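Coetzee Fund - Progress report, second period
Project: Simulation-first training for dexterous kitchen manipulation
Host: Wultach Laboratory, Dandstead site
Reporting month: June

1. Status

Work packages 1 and 2 are complete. Work package 3 (policy training in simulation) is on schedule. Work package 4 (transfer to hardware) has started one month late; see section 5. Spending is within the approved budget and no change to the budget lines is requested.

2. Objective for the period

The proposal committed us to testing whether a policy trained only on simulated episodes can learn the last part of a cup-to-rack task well enough to justify hardware time. The task has 4 stages: approach, grasp, carry, and release into the rack. In the first period the policy was trained end to end on the full sequence. It learned the approach quickly and stalled at the grasp, so the later stages received very little useful training data.

3. Method

We changed the order of training. Each stage is now trained from its own set of starting states, beginning with release and working backward to approach. The starting states for a stage are drawn from successful teleoperated episodes recorded in the simulator. Once a stage passes its threshold, the stage before it is added and training continues on the longer sequence.

The scene library, called Flonia internally, was rebuilt to support this. It holds 103 layouts. Layouts differ in cup position, rack position, cup shape and surface friction. Lighting and wall texture are varied separately, and those changes do not count as new layouts. The rack geometry is held fixed for now, as the contact model for thin slats is slow and each new rack has to be tuned by hand.

The training set consists of 3000 simulated episodes. Of the layouts, 33 are held out and used only for evaluation. Teleoperators were not shown the held-out layouts.

4. Results

Release and carry both passed threshold on the held-out layouts. Grasp passed on the layouts with straight-sided cups and is still below threshold for tapered ones. The usual failure is that the thumb makes contact first and tips the cup before the fingers close. Lowering the wrist speed in the final part of the approach reduced this but made episodes longer.

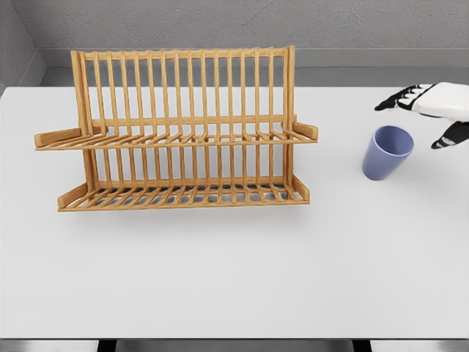 Figure 1. Simulated layout with wooden rack, blue tapered cup and the hand open near the cup.

Layouts of this type, with the rack empty and open table between rack and cup, are the simplest in the library. They are used as the baseline for the grasp stage. Clutter is added only after the baseline is passed, and at the time of writing no cluttered layout has been used for grasp training.

We also compared the backward ordering with the end-to-end method at equal compute. The backward ordering reached the release threshold in every training run. The end-to-end method did not reach it in any. We regard this as the main result of the period.

5. Deviations and risks

Hardware transfer started late because the tabletop at Dandstead had to be leveled again after the lab move. The remaining risk is friction. Measured values for painted and glazed cups fall outside the range used in simulation, and the range will be widened before the next training run - this may cost some performance on the easier layouts.

6. Next period

- Retrain the grasp stage with the wider friction range.
- Add a contact penalty for the thumb on tapered cups.
- Run the release stage alone on hardware, with the cup placed in the hand by an operator.
- Deliver the evaluation scripts and held-out layouts to the Fund.

Comments (3)

Program office: Please state in the next report whether the threshold is the same for all stages. Section 4 can be read either way.

Wultach project team: It is the same for all stages. We will add a line to section 3.

Technical reviewer: The equal-compute comparison should include the teleoperation hours. Backward ordering needs those episodes and the end-to-end method does not.

Contact: Wultach Laboratory project office, Dandstead | Copyright Wultach Laboratory | Back to top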